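Notes from the Histology Bench

Paraffin delivery and embedding times

The new lot of paraffin from Kitar has arrived and is on the lower shelf in the embedding room. Please finish the open bags from the old lot before starting on it. Write the lot number on the daily sheet, as before. Blocks that come off the processor overnight should be embedded by 7 a.m. so the first trays can go on the cold plate before the microtomes are needed.

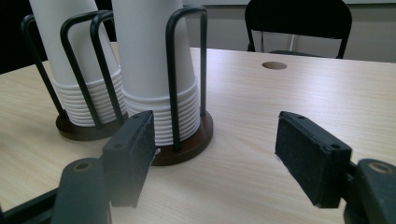 Changes to the staining schedule

The Brinder stainer will be out of service for part of March while its heater is replaced. Routine H&E will go through the older Athumani unit, which takes longer per rack. Requests for special stains should reach Inmaculada Salcedo by noon if you want slides the next morning. She is keeping PAS and trichrome as hand stains until the work is finished, and 86 slides are already waiting in that queue.

Sections for routine work stay at 4 microns. Kidney goes down to 2 microns, and the request form now has a box for it. If the box is blank, the block will be cut at the routine setting.

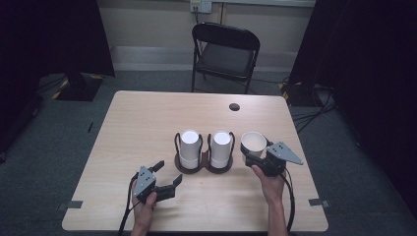 Two cups in the holder, one on the table.

Several people asked about folds in the fatty breast blocks. Chill the block longer, cut slowly, and check the water bath before blaming the blade. A bath that is too warm will spread the section until it breaks up.

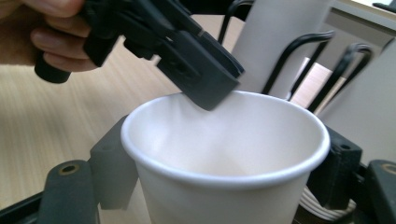 The bath thermometers were checked in February and one read high, so it has been replaced. Old slides up to the year 2000 have gone to the Fevovari store. Allow two working days for retrieval, and put the full case number on the request.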